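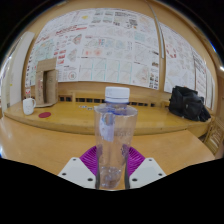 GRILLBERG – Clearing up after other people is still a job for people, according to a trial that set machines to work on ordinary household and shop chores for 11 weeks.

The trial was run by Kusitz, a firm that develops control software for robot arms, together with the Msimang chain of corner shops. It covered 17 chores, from putting bottles in a recycling crate to folding tea towels and filling a low shelf with tins.

Three were judged good enough to leave to a machine without anyone standing by. All of them involved picking up one solid object at a time from a flat surface.

"A bottle standing on a table is a fair test," said Lesego Engelbrecht, who led the work for Kusitz. "It's clear plastic, so the camera sees the wood straight through it. The sides give when you squeeze. A year ago we dropped a lot of them."

Engelbrecht said soft fingers with ridges had made the biggest difference to handling bottles, more than any change to the software. The ridges bend around whatever they touch, so the grip need not be set exactly for each size.

Taking the cap off was another matter. The machines could hold a bottle or turn a cap, but doing both at once needed two arms working together, and the results were too uneven to count as a pass.

Cloth and bags did worst. A slumped bag has no fixed shape, and the arms often took hold of a fold and let go again. Folding a tea towel took minutes when it worked at all.

The team recorded 3,000 attempts, many of them on tables and counters left as people normally leave them, with mugs and papers about. Tidy test benches gave better scores, but Msimang had asked for them to be left out of the final figures.

Dragica Stoyanova, who manages the Msimang branch in Grillberg, said she would take a machine for the bottle returns tomorrow if the price came down.

"It's slow, but it can be slow all night," she said. "What I can't have is someone paid to watch it. Shelves are a different story. A customer moves one tin and the thing stops to think."

She said no jobs at the branch would change as a result of the trial.

Kusitz plans a second round in January, this time with two arms and a shorter list of chores. Wiping tables will be added – a task left out of the first round over worries about water near the motors. Msimang has not yet said whether it will take part.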